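Rivham Office Unit: Set-up Guide for Sites
Issue 7/1/20

4. Preparing low cabinets and informing staff

4.1 Scope

This section applies to low cabinets with hinged doors in open-plan areas. Drawer units and tall cupboards are covered in Section 5. Allow 40 minutes for each work area.

4.2 Before the first run

1. Unlock every door the unit is to open. The unit does not operate keys. A locked door is reported as a fault after 4 attempts.
2. Clear the floor in front of the cabinet to a depth of 600 mm beyond the edge of the open door.
3. Open and close each door by hand. Doors that stick or drop on their hinges must be repaired before they are entered in the door list.
4. Place one binder only in each stacking position. Binders may stand or lie flat, but the label must face the door opening.
5. Enter the cabinet and shelf numbers in Hallusard, then select Save and Send.

CAUTION: Keep hands away from the hinge side of a door while the unit is working. Do not push a door shut against the grippers.

Note: Sites moving from Kinoshita lists must enter shelf numbers again. The old numbers count from the top shelf, the new ones from the bottom.

4.3 Changes to daily work

Filing staff no longer carry binders between areas during the day. Requests are placed in Hallusard and collected at the handover desk. Staff may still take a binder themselves, provided that it is signed out first. An unsigned removal stops the next run in that area until someone clears the message.

At the Skorora office, requests made after 17:00 are held until the next morning. The filing supervisor, Shota Chiba, checks the held list and assigns any urgent item to a member of staff.

Time released from fetching is to be agreed with each team before the first run and written into the duty sheet. Questions on duties go to Tsutomu Ichikawa, not to the installer.

4.4 Stopping a run

1. Press the stop button on the handover desk.
2. Wait for the arms to come to rest.
3. Leave the door as it is. The unit checks its position on restart.

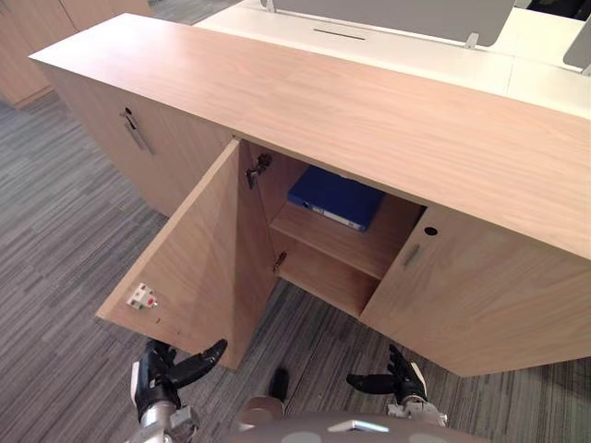
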